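Learning doors in rooms that don't exist: pictures from the Ternel study

June 4, 2018

We spent most of the spring teaching a door-opening policy in simulation, and people kept asking us what the policy gets to look at all day, so we finally sat down and picked out a few views. Every room is generated fresh, with its own walls, floor, furniture and doors, and we trained on 2000 of them - more than we had planned for back in March!

Close range
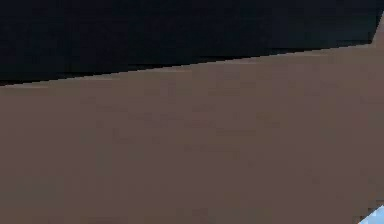 Mostly brown surface, with a bit of pale blue in the corner.

Views with this little in them used to confuse our first version, Buketti, terribly. Adding a short memory of earlier views helped a great deal.

Glass doors were the other headache, and a dear one to us by now. You can see a table straight through the panes, and the white knob is a small thing to find.

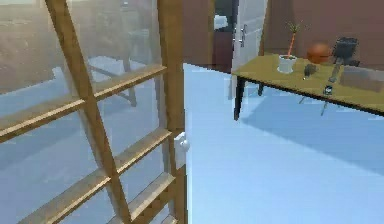 Knobs, levers and clutter

We held back 103 rooms for testing, and the ones with paned doors and big furniture close by were the slowest to come right.
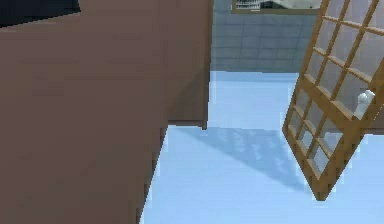

Varying the shadows and textures mattered more than we expected, and we dropped almost 700 early rooms that were simply too plain. The later ones have all sorts of odd company in them, a gas cylinder next to a see-through stool, for instance.

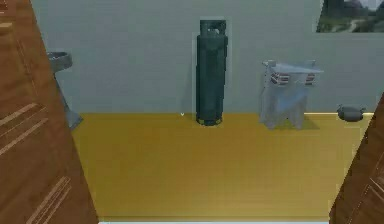
The newer version, Urka, handles double doors with the same network as single ones, and we are writing up that comparison now.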